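When the arm kept pushing: a conversation about a near miss at Melance

The engineer who looks after the towel-folding cell at Melance asked us not to print a name. The reason, I was told, is that the whole team made the mistake together and one person should not carry it. We spoke in the afternoon, in a small kitchen beside the workshop, and the coffee was already cold when we came to the subject.

The cell itself is modest. A red and black arm works over a green table and learns to fold household cloths. The software which plans the motion comes from Bolteo, and the pilot customer is Donditz, a laundry service that wants to know if folding can be done at night without staff. In March the arm pressed its fingers into the table with much more force than it should, and it did not stop when the protective stop was expected.

"I was standing two steps away," the engineer said. "The fingers went to the corner of the towel, as always. Then they went down more. I heard the motor change its voice. I thought, now it will stop. It did not stop, so I pressed the red button."

The corner is the difficult part of the job. A towel is thin, so the fingers must come very near to the table to take hold of it, and a light contact with the surface is normal. The controller must decide which contact is work and which contact is a collision. 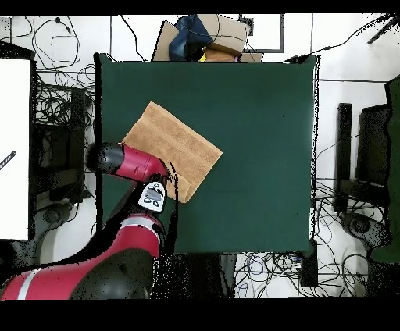 One reader who wrote to us after our first short notice, Paiva, thinks the whole idea is wrong from the beginning. A gripper that needs to touch the table should have a spring in it, Paiva wrote, and if there is a spring you do not have to trust a number in a file.

I read this letter to the engineer, who nodded for a long time. "It is a fair opinion. We discussed a spring in the first month. But with a spring the fingers moved sideways when they pulled the cloth, and the fold was crooked. So we chose the number in the file. And then the number was wrong."

The wrong number was the force limit. The limit for the wrist was supposed to be 40 newtons. During tests with a heavier cloth, the arm was stopping too often, and somebody raised the value for one afternoon to finish the work. The value was saved together with the new cloth settings and nobody put it back. When the log was opened after the incident, it showed a peak of 239 newtons before the button was pressed.

"For a towel this is ridiculous," the engineer said. "For a hand it is not ridiculous at all. There was no hand there. That is luck, and I do not like to write luck in a report."

I asked how long the high limit had been active. The answer was 30 days. In all this time the cell was folding, visitors came to look at it, and the daily check was signed each morning. The check asked if the emergency button works. It did not ask what the force limit is.

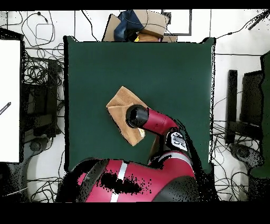 The arm at work on a folded cloth, Melance workshop.

There was also a second fault, which made the first one worse. The height of the table in the software was set 2 centimetres too low. The felt had been changed and the table was put back on different feet, but the old measurement stayed in the program. For weeks this did no harm, because the arm was feeling its way down and stopping at contact. On the day of the incident that feature was switched off for a speed trial. The arm simply drove to the place where it believed the table was.

"Each of these things alone is small," I was told. "A different limit, different feet, a feature that is off. I could explain every one of them to my boss without becoming red in the face. All three on the same day, I could not."

The damage was not expensive. One finger was bent and the felt had a hole, and both were replaced the same week. Donditz was informed the next morning, by telephone, before the written report was ready. Their first question was whether the arm could do the same at night, with a cleaner in the room. The engineer had to say yes.

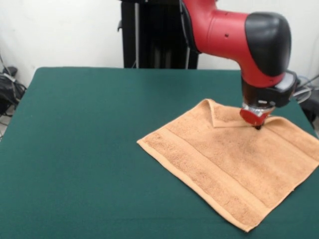 After that call, the night trial was postponed, and it is still postponed. The force limit is now stored in a separate file with its own password, and the arm refuses to start if the value is above the agreed one. The table height is measured by the arm itself every time it is switched on. It takes a little while, and the people who are in a hurry complain.

Bolteo has promised a warning on the screen when contact sensing is off. The engineer would prefer that it could not be switched off in normal operation. On this point the two sides have not agreed, and the next meeting is not fixed.

Before I left, I asked if the work near the arm feels different now. "I stand further back," the engineer said. "And I read the limit aloud before I press start. My colleagues laughed at this in the beginning. Now they do it too."

Last updated: April

Related
Night shifts without staff: what laundries are asking for
Reading a force log: a short guide for beginners
Letters: should a gripper have a spring?
Donditz delays its folding pilot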